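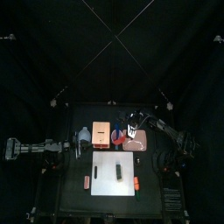 Whiteboard out, markers not yet put away.

I have been suspicious of small whiteboards for years. Every article on getting organized tells you to buy one, and every one I have owned ended up leaning against a wall with a half-erased grocery list on it. So when the Ashworth catalog told me that a lap-sized board would "transform the planning hour," I rolled my eyes and ordered one anyway. It was 20 dollars, and I had a coupon.

A month in, here is where I stand. The board is fine. It is flat and white and you can write on it. What bothers me is everything that comes along with it. A black marker, obviously. Then a green one, then a highlighter (which I have yet to find a use for on a whiteboard, and I have tried). Then something to wipe with, and the pink eraser as well, for the pencil notes I make before I trust myself with the marker. By the time all that is laid out, half the table is gone.

The usual advice is to give everything a home. Brundura sells a desk caddy with 8 compartments, and the reviews are glowing, all 2397 of them. I don't believe in it. A cup does the same job. I already keep a clear plastic one at the back of the table with a blue utensil standing in it, and there is room in there for a couple of markers if I could be bothered. The pink tray next to it would hold the rest.

And the wooden box with the slot in the top? People keep telling me it would be perfect for notes to myself. Maybe. My experience with slots is that paper goes in and I don't see it again until October.

I did try one rule from the Grulteckt school of tidying -- sorry, Grulteteck, I can never spell it -- that says nothing should lie on the board itself when you are not writing. I lasted two days. The marker goes where my hand drops it.

I will keep the board. I'm less sure about the highlighter, and the caddy can stay in the store.

Posted 22/09/2020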